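Home Courses Household Skills Handouts Contact
5 min read

Handout 2: Packing the insulated bag and clearing the table

Welcome back, everyone, and thank you for the lively discussion last time. I had planned to go straight on to freezer storage, but so many of you stayed behind in the Morrison Room to ask about shopping bags that I thought we had better give them a proper session of their own.

Let me begin with the table, because a good deal of packing trouble starts there. Most of us pack on a table that is already busy with other things – a cup, a bowl, the tissues, perhaps a lamp on the end – and we work around them as best we can. That is perfectly fine, and I do it at home myself. What I would ask is that you stand the bag at one side with its mouth open before you pick up any food, and keep a clear path between the middle of the table and the bag.

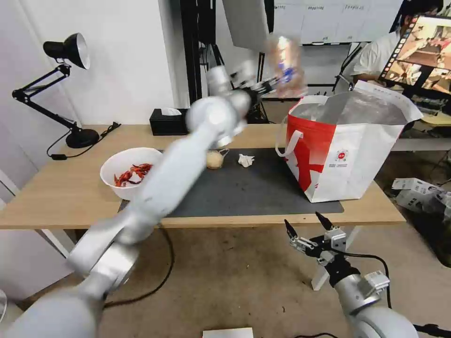 Open cups are the next thing to think about. A small glass cup with a handle is easily caught by a sleeve or the corner of a plastic bag, so finish the drink or move it to the back before you start lifting things across. The same goes for a bowl of dried chili peppers, which weigh next to nothing and will go everywhere if they are tipped. Crumpled tissues go in the trash first, please, and the tissue box can stay where it is against the wall.

Now to the bag itself. The foil lining helps slow the warming of cold food, but it needs a closed top to do its work. Put heavy, flat packages at the bottom, cold things close together, and anything soft in a clear plastic bag on top, with the label facing up so you can read it without digging. Wipe the lining with a damp cloth afterward and leave the bag open until it dries.

For practice at home, pack one bag, carry it through the house, then unpack it and see what has shifted. Allow yourself 60 minutes, though you may well need less. Write a few lines on what you would change and bring them to Room 542 next time, along with your Siltus workbook.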